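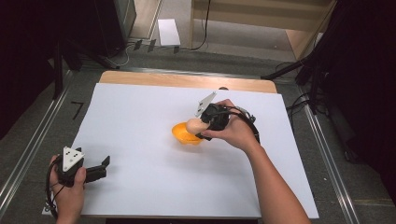
Egg to bowl, right gripper width fault

June, started 9:40, bench at Irside

Picking up from the crushed eggs on the Brundow arm. The short version for anyone who only reads the top: the arm did what it was told. The width numbers in the hand-held recordings were wrong, the right gripper only, and they were wrong before the data ever got to Brundow. Do not replay anything from the last batch until it has been rechecked.

What happened on the arm

Replay of the egg task, right side. Approach fine, position over the egg fine, then the fingers closed well past the point where they should have stopped and the shell went. Second egg, same. I hit the stop on the third replay when I saw the fingers start in too early. Total loss was 2 eggs and a wipe down. The finger pads were cleaned and look OK, but there was shell behind the left pad that I missed the first time, so check there if the pad feels loose.

The stop button took the arm down as it should. What I don't like is that the grip force limit never came in. It is set in the Brundow config and the config was loaded. I think the limit applies only when the gripper is in force mode, and replay puts it in position mode. If so we have been running replays with no grip limit at all. Separate item, see the end.

Looking at the recordings

Plotted commanded width against time for the whole batch in Brophy. 28 episodes. The left gripper looks the way it should: open, close, hold, open. The right gripper is fine in most of them, but in 3 the width drops to near zero in the middle of the hold and stays there until the hand opens again. The egg is in the fingers the whole time in the recorded video, so the fingers can't have been closed to zero. The reading dropped and the hardware did not.

The bad ones are not next to each other in the batch. I had hoped for a clean break where everything after a certain episode was bad. No such luck.

The pose from the marker plates is good throughout, including during the dropouts. So it isn't a general logging hang, and the clock is fine. Only the width channel goes.

Trying to get it to happen

10:30. Both grippers on, white paper on the table, orange bowl, egg. Ran the task slowly by hand and watched the live width.

Straight pick and place with the wrist level: no fault. Did it again several times, no fault.

Lowering the egg to the near rim of the bowl with the wrist rolled in: width flickered. Held the pose and it went to zero. Rolled back and it came up again to the right number.

Left gripper in the same pose: nothing, steady reading.

On the right hand the cable loops over the back of the hand and then runs along the wrist. When the wrist rolls in, the loop gets tight and pulls on the connector. I could get the fault with the gripper lying on the table by pulling the cable sideways with two fingers. Pushing the cable toward the body cleared it every time.

Swapped cables left to right. The fault stayed with the right gripper, so the cable is OK. Swapped back.

Opened the right gripper. One of the solder joints on the encoder connector is cracked. You can see the pin move under the magnifier when the cable is pulled. It is the signal pin, and with it open the reader gets nothing and the driver reports that as zero.

That last part bothers me more than the joint. Zero is a legal width. It means fully closed. A dead sensor and a closed hand look the same in the file.

Repair

Reflowed the joint, added a dab of hot glue over the connector shell, and put a small tie on the body so the cable can't load the connector directly. Left more slack in the loop over the hand. The first try had so much slack that the cable caught on the rim of the bowl, so I shortened it.

Retest after lunch, almost 30 lowers to the rim with the wrist rolled in as far as it will go. No dropouts. Pulled hard on the cable with the gripper on the table, no dropouts. Calibrated width again on both sides afterward, since I'd had the right one apart. The open stop had moved slightly, new values are saved.

I am calling this repaired but not closed. Solder that cracked once under a pulling cable can crack again. The left gripper has the same connector and no tie on it yet.

Driver change

Missing encoder signal now writes an invalid flag instead of zero, and Brophy shows a red bar and refuses to save the episode. Tested by unplugging the right side in the middle of a hold. Red bar came up, no save. Plugged back in and it recovered without a restart.

Vilusley is on the old driver. They have the same grippers and would see the same silent zeros. Sent them the plot and the patch this afternoon — no reply yet.

Open items

- Bad episodes pulled from the batch and moved to the quarantine folder. Not deleted. I want them for testing the checker.
- Write the checker: flag any episode where width falls faster than the fingers can physically move. It would have caught all of these.
- Older batches from the right gripper need the same check. I don't know when the joint cracked.
- Cable tie and glue on the left gripper before it is used again.
- Grip limit in position mode. No replays with anything breakable on the Brundow arm until this is answered, and keep hands clear of the fingers even with the arm paused. I'd like a test with the load cell between the fingers, replaying one of the quarantined episodes.
- More eggs.

Packed up 4:50. Right gripper is on the charger shelf with tape on it that says REFLOWED. Leave the tape on.

3 comments · 2 shares

This site uses cookies to remember your login and page settings. Accept | Manage preferences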